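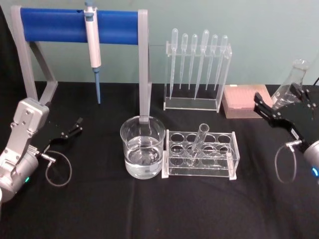 Provport, November

Progress report to Nowicki, second period
Bench chores project, Stulisstead site
Prepared by Baltasar Miranda

You asked in your last letter whether the machine can tidy up yet. It can tidy up some things, slowly, if they are put where it expects them.

We moved from kitchen chores to the lab bench this period. The two arms now work over a black cloth, which cut down on glare and gave us wrinkles to worry about. The six transfer pipettes in their rack are the easy end of the job. The glass test tube is the hard end: a tube that leans in its hole is a small matter to a person and a research topic to us.

We logged over 3000 attempts. Putting a tube back upright works on 200 of the last 300 tries. A summer student does better while on the phone.

Beakers with water in them are still handled at a speed Brovemier's reviewer called "ceremonial." We have not argued.

Spending is on plan except for glassware. We request 8 more weeks on the tube task before starting on flasks, and a larger line for beakers. The revised budget goes out Tuesday.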